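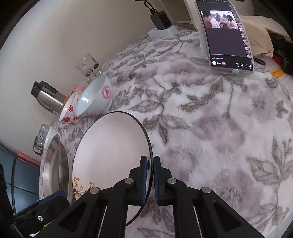 Manta Flurken de pelo largo: opinión después de dos meses de uso

Publicado el 26/08/2018 en la sección Textil hogar

Compré la Flurken en junio, cuando en teoría ya no hacía falta ninguna manta. En casa el dormitorio da al norte y hasta bien entrado julio se duerme con algo encima de la sábana, así que la he usado más de lo que parece por las fechas. Antes tenía una Akinola de punto grueso, muy bonita en el catálogo, que se enganchaba con todo y acabó en el trastero.

Compra y envío

La pedí en la tienda en línea de Histau. Llegó doblada al vacío en una bolsa de plástico, dentro de una caja bastante más grande de lo necesario. El embalaje estaba bien cerrado y no traía instrucciones aparte, solo la etiqueta cosida en una esquina. Al abrir la bolsa olía a nuevo, un olor algo químico que desapareció dejándola una tarde en el tendedero con la ventana abierta. El pelo venía aplastado por las zonas del doblez. Con sacudirla un poco y pasar la mano a contrapelo recuperó casi todo el volumen, y el resto lo hizo el primer lavado.

Tamaño

Es la versión de 200 cm de ancho. En una cama de 135 cae bien por los dos lados sin llegar al suelo. En una de 150 también vale, aunque queda más justa si duermen 2 personas y una de ellas tira. Para sofá me parece demasiado grande: doblada abulta mucho y sin doblar se arrastra. Hay una medida menor, que no he probado.

Tacto y calor

El tacto es lo mejor que tiene. El pelo es tupido, no pincha y no da la sensación resbaladiza de otras mantas sintéticas. El reverso es más liso y algo más frío al principio. Abriga bastante para lo que pesa. Con pijama corto y sábana fina he estado a gusto las noches frescas de junio; en agosto, como es lógico, ha pasado a los pies de la cama. Habrá que ver qué hace en enero, aunque supongo que con el nórdico debajo sobrará.

No transpira demasiado. Si se suda por la noche, mejor una manta de algodón o de lana fina. Tampoco la recomendaría a quien tenga gato: el pelo suelto se mete entre las fibras y el cepillo adhesivo solo se lleva una parte.

Lavado

La etiqueta dice 30 grados, programa delicado, sin suavizante y sin secadora. La he lavado tres veces siguiendo eso al pie de la letra.

Primer lavado: soltó bastante pelusa. Tuve que limpiar el filtro de la lavadora y pasar un paño por la goma de la puerta. Conviene lavarla sola.

Segundo lavado: pelusa mucho menor. Tardó una noche entera en secar en interior.

Tercer lavado: prácticamente nada de pelusa. El pelo se apelmazó en una esquina y lo arreglé con un cepillo de ropa, en seco y sin apretar.

En una lavadora de siete kilos entra, pero sin mucho margen. Mojada pesa bastante y el centrifugado lo bajo a 800 – con más revoluciones la máquina se desequilibra y se para a mitad de programa.

La electricidad estática es el otro punto flojo. Al quitarla rápido de encima de la sábana da chispazos, sobre todo los días secos. Ventilarla un rato ayuda algo.

Costuras y acabado

El dobladillo es doble y por ahora aguanta. Encontré un hilo suelto cerca de la etiqueta, lo corté y no ha ido a más. En la Akinola los bordes empezaron a abrirse al segundo mes, así que en esto salgo ganando.

Comparación con la Grikarora

En la habitación de invitados tengo una Grikarora de pelo corto, comprada hace un par de inviernos. Es más fina, seca antes y no suelta nada, pero abriga menos y el pelo ha quedado tieso con el tiempo. Para lavar a menudo, por ejemplo en una cama infantil, elegiría la Grikarora. Para la cama de diario prefiero la Flurken. La diferencia de precio cuando las miré no era grande, aunque Histau cambia las ofertas cada poco y no tiene mucho sentido dar cifras.

A favor
Tacto suave que se mantiene tras varios lavados
Abriga sin pesar
Dobladillo bien rematado

En contra
Mucha pelusa en el primer lavado
Electricidad estática
Tarda en secar
Recoge pelo de animales

Valoración: 4 de 5. Le quito un punto por la estática y el secado. Si con el frío cambia algo, sobre todo el apelmazado de las esquinas, actualizaré esta entrada.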